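Preguntas frecuentes sobre cajas de pulsadores, selectores y pequeño material eléctrico

Esta página reúne las consultas que llegan con más frecuencia al mostrador de Prolholm y al correo del taller. Las respuestas las redactan Agnese Venckus y Raimonds Sproģis. Última revisión: 30 de agosto de 2022.

¿Qué es exactamente una caja de control?

Una envolvente pequeña con uno o varios elementos de mando montados en la tapa: pulsadores, selectores, a veces un piloto. Dentro van los bloques de contactos, que son los que abren o cierran el circuito de maniobra. La caja no lleva potencia. El motor o la carga se alimentan por otro lado, a través de un contactor.

¿En qué se diferencia un selector de un pulsador?

El pulsador normal vuelve a su sitio al soltarlo. El selector gira y, en la versión más corriente, se queda en la posición elegida. Hay selectores con retorno por muelle y pulsadores con enclavamiento, así que conviene mirar la referencia antes de pedir. La combinación que más sale del almacén es la de un selector y un pulsador en la misma caja.
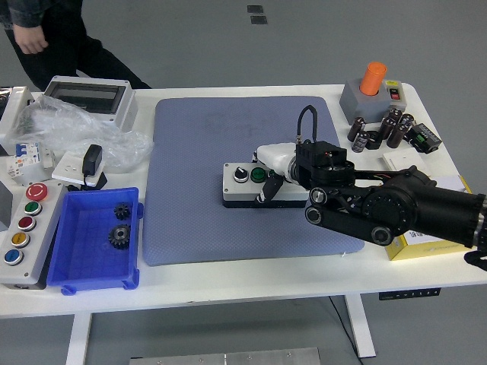 Caja de control con selector negro y pulsador verde, sobre la esterilla de la mesa.

¿Qué significan los colores?

El verde se usa habitualmente para marcha y el rojo para paro. El negro es neutro y se ve mucho en selectores. El rojo sobre fondo amarillo, en forma de seta, se reserva para la parada de emergencia. Un pulsador rojo plano no sustituye a una seta de emergencia, aunque corte la misma maniobra.

¿Y si necesito dos marchas y un paro?

Entonces hace falta una caja más larga. Una disposición habitual es selector, dos pulsadores verdes y uno rojo, todos en fila. El selector suele elegir entre manual y automático, y los dos verdes mandan cada uno una función distinta. Como los dos son del mismo color, hay que rotularlos. Servimos las placas de rotulación aparte y se graban en el día si el texto llega antes de mediodía.

¿Cómo se abre la caja sin estropear la tapa?

Con la alimentación cortada y comprobada. Se aflojan los tornillos de la tapa poco a poco, alternando esquinas, y se levanta con cuidado porque los bloques de contactos pueden ir sujetos a ella. Si la junta está pegada, no haga palanca con el destornillador en el borde. Una espátula de plástico es suficiente.

¿Es necesario trabajar sobre una esterilla?

Para montar mandos y bornes, no. Para trabajar con comodidad, sí: las piezas pequeñas no ruedan y la tapa no se raya. Una esterilla con manchas sirve igual mientras la superficie siga entera. Si además se van a tocar placas electrónicas, la esterilla debe ser antiestática y estar conectada a tierra – una de goma cualquiera no cumple esa función.

¿Se pueden manipular los condensadores electrolíticos sin más?

No si vienen de un equipo que ha estado en servicio. Pueden conservar carga después de desconectarlos. Se descargan con una resistencia adecuada, nunca con un destornillador, y se mide la tensión antes de tocar los terminales. También hay que respetar la polaridad al montarlos. La franja del cuerpo suele indicar el negativo.

¿Qué altura de condensador pido?

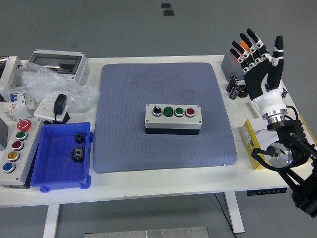
La altura sola no dice nada. Dos condensadores de la misma capacidad pueden medir distinto según la tensión y la serie. Anote capacidad, tensión máxima, temperatura y separación entre terminales, y después compruebe que cabe en el hueco. En la serie Saltach tenemos piezas de 22, 33 y 100 microfaradios. Para otros valores hay que consultar plazo.

¿Qué ventaja tiene una envolvente con ventana?

Permite ver la posición de los aparatos sin abrir. Las tapas ahumadas dejan pasar menos luz, y en un cuarto oscuro los rótulos se leen peor. Para un cuadro que se consulta a diario recomendamos la transparente. Para uno que está a la vista en un pasillo, la mayoría prefiere la ahumada.

¿Puedo devolver un interruptor automático ya montado?

No. Una vez apretados los bornes ya no se puede vender como nuevo. Los artículos sin montar se admiten con la bolsa o la caja original, aunque esté abierta. Las cajas con placas grabadas a medida tampoco tienen devolución.

Mi panel de tomas tiene un adaptador que tapa la toma de al lado. ¿Hay solución?

Un alargador corto de buena sección, o un panel con las tomas giradas. Lo que no recomendamos es encadenar adaptadores.

¿Tienen todo el material en el almacén?

El catálogo de mando y protección incluye 431 referencias. Alrededor de la mitad se entrega en el momento. El resto viene del almacén de Rebane y tarda unos días más. En noviembre se hace inventario y los plazos se alargan.

¿A quién pregunto si mi duda no aparece?

Para mandos y envolventes, Agnese Venckus. Para condensadores y recambios, Anong Noiphan. Si escribe por correo, indique la referencia completa y, si la caja ya está instalada, el número de contactos abiertos y cerrados que usa.

También le puede interesar
– Cómo leer la referencia de un bloque de contactos
– Placas de rotulación: medidas y tipos de letra
– Guía rápida de envolventes Avard
– Descarga segura de condensadores
– Condiciones de envío y devolución

Contacto | Aviso legal | © 2022 Prolholm, material eléctrico | Volver arriba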